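I gave up buying things in August, or that was the plan. By the second week I had spent 68 dollars on a budgeting planner from Benavides, a shop that sells stationery to people who already own stationery.

My plan was to list every item in the apartment. I quit at 743, and I hadn't opened the kitchen drawers. 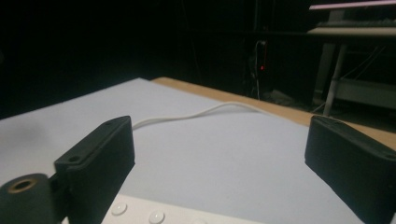

White paper, dim light.

Mavis Oyelaran, who talked me into all this, says the real test is month two. She has since bought a kayak – secondhand, so it doesn't count. I asked where she keeps it. In the hallway, apparently.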